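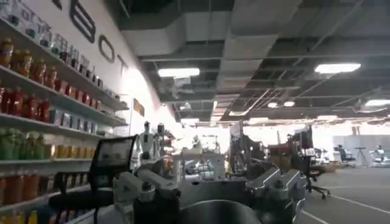
Altcombe Opens Practice Store for Setup and Care of Shelf Robots

August
By Solomiia Kravets, Altcombe press office

Altcombe has started to use a practice store for the setup and regular care of its Hastis shelf robot. The service team now prepares each gripper beside real store shelves before the machine is sent to a customer.

Until this summer the grippers were adjusted on a bench with one test block. The method was fast, but it gave trouble later. A finger that closed well on the block could stand a little crooked in front of a bottle, and the customer had to call a technician in the first week.

"On the bench everything looks straight," said Gintarė Lill, head of service at Altcombe. "In front of a shelf you see at once if the wrist is turned a small amount. Bottles in a long row are very good for this, they show you the mistake."

The new procedure has 65 steps and is done by one technician. First the bolts on the finger plates are checked with a torque wrench. Then the rails are cleaned with a dry cloth and a very thin layer of grease is put on. After this the wrist camera is aligned again, and the arm must go to each shelf level and come back to the same point. Only when this is repeated without error does the technician start with grasping.

For the grasping part, the store holds 229 different products, among them bottled drinks and packaged goods. The technician writes down the finger opening for every shape of package, and these values stay with the machine in its service book. If a finger is changed later, the same values are measured again and compared.

Zhiqiang Qiu, who wrote the procedure, said that the most common fault is a simple one. The left and right finger do not arrive at the same time, and the product is pushed to one side before it is held. "Many people first change the software," he said. "Please look at the bolts first. A loose bracket can cost you a full day of searching."

Altcombe recommends the small service after every 900 hours of work and a full change of the finger joints after 2,000 hours. The small service can be done at the customer's site with a normal set of tools. For the joint change, the whole gripper is taken off at the wrist and sent to Altcombe, and a prepared one is mounted in its place.

The first customer to receive machines with the new service book is the grocery chain Rattanakul. Its technicians will come to the practice store for training, which is held every Thursday. Other customers can ask for a place through their service contact. The printed procedure is included in the training and is also sent with every new Hastis gripper.

Comments

Wiroj Inthanon
Does the 900 hours mean power on, or only when the arm is moving? Our counter shows both and they are very different.

Gintarė Lill
Hello Wiroj, only moving hours. We will write it more clearly in the book.

Yupin Onsri
We had exactly this fault with the two fingers at our Miklow site. Changed the cable, changed the controller, and then found one bolt. Good to see it in writing.

Wiroj Inthanon
Thank you. Is the torque value the same for the older gripper?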